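Posted in: Local News > Home & Community

February 2021
By Ebenezer Tsikata

This site uses cookies to improve your visit. By continuing to browse you agree to our use of cookies. Manage settings

Etandale library's table-setting course goes out to homes

ETANDALE – A free course in laying a table and serving a simple meal has signed up 90 households since it opened in January, the Etandale Public Library said this week.

The course, called Set for One, is aimed at people who live alone or who have fallen out of the habit of sitting down to eat. It was planned as an evening class in the library's meeting room. With the room closed to groups, the library put the lessons into a printed booklet and a set of short phone calls, and sent them out to people at home.

Each household gets a cloth bag on loan. Inside are a placemat, a plate, a knife and fork, a cup and the booklet. The bags can be kept for two weeks and are returned through the side entrance on Zakaria Street, where they are washed and repacked before going out again.

The first lesson covers a single place setting. The booklet asks people to clear the end of the table where they will sit, put the mat down square to the edge and set the plate on it. It gives the usual American arrangement, with the fork on the left and the knife on the right, blade toward the plate. It also says that people who would like to keep both together on one side should go ahead and do so.

Later lessons deal with setting for two, serving from the stove, and what to do with a dining table that has turned into a desk. That last one has brought in the most phone calls, according to the library. Many callers said their tables had been covered in paperwork and school projects for most of the past year.

The booklet suggests a box or tray for anything that has to stay in the dining room, and says a long table can be shared. One end is kept for meals and the other is left to whatever work is going on. It advises against trying to clear the whole table every evening.

Lighting gets a page of its own. Readers are told to sit where daylight reaches the plate at lunch and to turn on the overhead fixture for supper, even when eating alone. There is a short note on cleaning brass light fixtures – power off, bulbs cool, soft dry cloth – and another on wiping down a wooden tabletop after a meal.

The program was paid for with a grant of $1,329 from the Hirnilell Fund, which supports small projects in Etandale and the neighboring town of Stastenitz. The money went to the tableware, the bags and the printing. The plates are plain white, and the library bought extra to cover breakages. It has lost 3 so far.

Stastenitz residents can also take part, though they have to pick up their bags in Etandale. The library said it was looking into a drop-off point in Stastenitz for the spring.

There is a waiting list for the bags. The booklet can be picked up without one, and a large-print version is kept at the front desk. Anyone who wants a phone lesson should leave a name and number with the desk and say whether mornings or afternoons are better. Calls run 15 minutes or so and are made by library staff.

The course is due to run until the grant money is spent. Households that have finished it may keep the booklet.

Tags: dining, library programs, at home, Etandale, Stastenitz
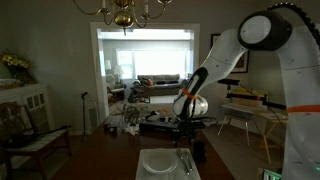 Zakaria, the street, is one way now, so anyone driving over from Stastenitz to bring a bag back should come in from the post office end. I did the first two lessons and I do eat at the table again most nights. My one complaint is that the cup in my bag was on the small side for coffee. I used my own mug and sent the cup back clean. Could they add a page on soup? – Marlene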